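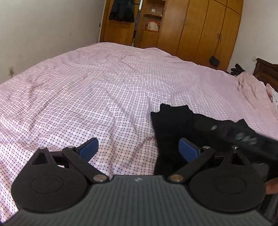 Nomvula Shezi
2024-10-17

A thread on buying a duvet, a thing I assumed a grown woman could do in one lunch break.

The old one came with me from my first flat in Imham. It had become two duvets, in the sense that all the filling had gone to live at the two ends and left a thin bit in the middle where I sleep. I shook it every night for years like somebody trying to get ketchup out.

So I went to Mabuza in town, the big one with the lift that smells of candles. I asked for a warm duvet. The man asked what tog. I said warm. He said warm wasn't a tog.

Togs, for the lucky: a number for how well the thing holds heat in. I'd put off learning this my whole adult life, along with which way up a mortgage goes. I went with 10.5, mostly because it was near the till.

Then he wanted to know the filling. Goose, duck, wool, silk, "hollowfibre", "microfibre", and something called a blend, which he described with the face people use for a cousin in sales.

My mother's view (not asked for, sent by voice note, very long) is that everything went wrong with this country when we gave up sheets and blankets. Sheets and blankets, tucked. You got into bed like a letter going into an envelope and you stayed there till it was time for school.

She's half right, annoyingly. I stayed with her in June and slept under a sheet and one cotton blanket, and it was the best week of sleep I've had since the clocks were last my friend. You get hot, you fold the blanket down. There is no folding down a duvet. You are either in it or you've got one leg out.

The leg. Does every country do the leg? I'd like to know. My brother lives abroad and says his wife had never seen it before and thought he was trying to leave.

Back to Mabuza. I bought the wool one. It cost more than my first car's last MOT and came in a bag with a handle, and I took it home on the 96 across my lap. A woman got on, looked at the bag, and said "wool?" I said yes. She said "mm" and sat somewhere else. I've thought about that "mm" a lot.

First night: lovely. Heavy, in a kind way. Smelt faintly of a farm, but a farm that's doing well.

Second night: discovered that it was a king and my covers are all doubles. I own a double bed. I bought a king because the man said "for the overhang" and I nodded as though I'd been hoping somebody would bring up the overhang.

If you've never put a king duvet in a double cover, imagine getting a very calm sheep into a cardigan. It does go in. It just doesn't lie flat afterwards. For a week I slept under what I can only call a range of hills.

So then covers. I ordered from Fulleo, because their adverts follow me about and I'm weak. Fulleo sells one kind of cover in 30 colours, all of them oatmeal. I spent an evening choosing between Pebble and Driftwood. I chose Driftwood. They sent Pebble. I have no way of proving it.

Wash instructions on the Fulleo cover: 40 degrees, inside out, with similar colours. Similar colours! I've got a whole flat of similar colours now. I could wash the sofa with it.

Also it has ties inside at the corners, so the duvet can't wander off. Very clever, if your duvet has loops. Mine has no loops. The ties just hang about in there, like guests who came on the wrong evening.

Several people asking about buttons v poppers v zip. Buttons look nicest and there's always one missing. Poppers come undone at four in the morning and then your foot's in the cover and you wake up thinking you've been posted. Haven't tried a zip. Feels like camping.

And yes, I know the trick where you turn the cover inside out, put your arms in, grab the corners and flip. I've watched the videos. The people in the videos have long arms and no cat.

For those saying "just roll it like a burrito": I tried the burrito. I followed it step by step. At the end I had a burrito. It remained a burrito. I had to ring my neighbour.

She's from Wenine, and says that where she grew up everybody in a couple has their own single duvet, side by side, no arguments, and that sharing one is how you find out who somebody really is. I was with Theo for six years under one double, so yes, I can confirm the findings.

He was a roller. He'd go to sleep on his back like a knight on a tomb and by two he'd turned over three times and taken the lot with him. In the morning he'd say he'd been cold.

Update on the old duvet, as a few of you asked. The charity shop won't take them. The recycling centre sent me from one skip to another and then to a man in a cabin, who said try a dog rescue. The dog rescue was thrilled. They asked what tog it was and I knew the answer, and I don't think I've ever been so proud on the phone.

(It was a 4.5. All those winters. A 4.5!! That's a summer one.)

Pillows: please stop asking me about pillows. I've got two. One's too flat and one's too high, and I sleep on a mixture.

Mum has rung to say she's posting me a blanket. I said I didn't need a blanket, I've got a king-size wool duvet with an overhang. She said what's an overhang. I said I'd call her back.

Anyway if anyone near Imham wants three double covers, one with a button missing, they're washed and in a bag by my front door. Message me, I'm in most evenings after six.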